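## El envoltorio que nadie quiere pagar

Las bolsas de aperitivos llevan años prometiendo lo mismo: que esta vez sí, que el plástico brillante volverá convertido en algo útil. Godard, la cadena de tiendas, colgó en abril un cartel en sus 20 locales: «Tu bolsa tiene otra vida». Pregunté en tres de ellos adónde iba el contenedor. En dos no lo sabían. En el tercero me dieron un folleto.

El folleto remite a Cledodum, un programa de recogida que presume de 2959 kilos reunidos. Reunidos, ojo – la palabra «reciclados» no aparece en las ocho páginas.
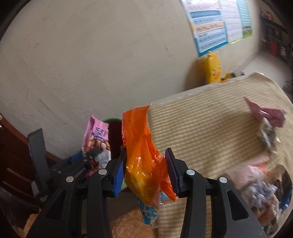 *Una bolsa de aperitivo naranja, arrugada.*

El problema es viejo y bastante aburrido. Muchos de estos envases combinan capas de distintos materiales, y separarlas cuesta más de lo que vale lo que se obtiene. Thibodeau, la planta que figura como destino final, admite en su memoria que procesó 1036 kilos. Del resto habla como «existencias en evaluación». He visto trasteros descritos con menos elegancia.

Mientras tanto, al cliente se le pide que vacíe, aplane, guarde y transporte. A cambio recibe puntos. Con 2000 puntos le regalan una bolsa de tela.
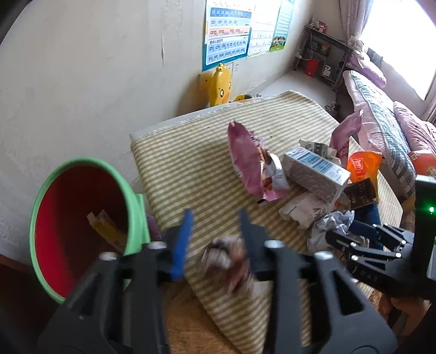 Wayne Bouchard opina que soy injusto, que un sistema imperfecto educa a la gente y que, si se espera a tener la planta ideal, no se recogerá nunca nada. Puede ser. También puede ser que eduque en lo contrario: en comprar tranquilo porque hay un contenedor a la salida.

Wurura, que fabrica snacks para varias marcas blancas, probó un envase de papel y lo retiró a los pocos meses. Según la empresa, el producto se ablandaba. No enseñó los ensayos cuando los pedí.

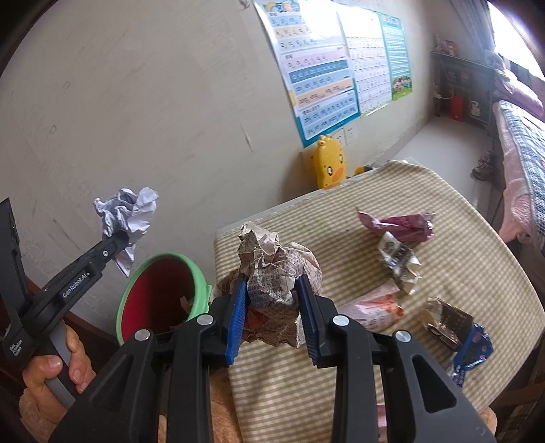

*Papel impreso, hecho una bola.*

El papel tampoco es inocente si lleva un barniz que impide tratarlo como papel, y de eso los envases suelen informar en letra diminuta, cuando informan. Volví a escribir a Cledodum para preguntar por los kilos que faltan. Contestaron a las 18:40 con un enlace al mismo folleto.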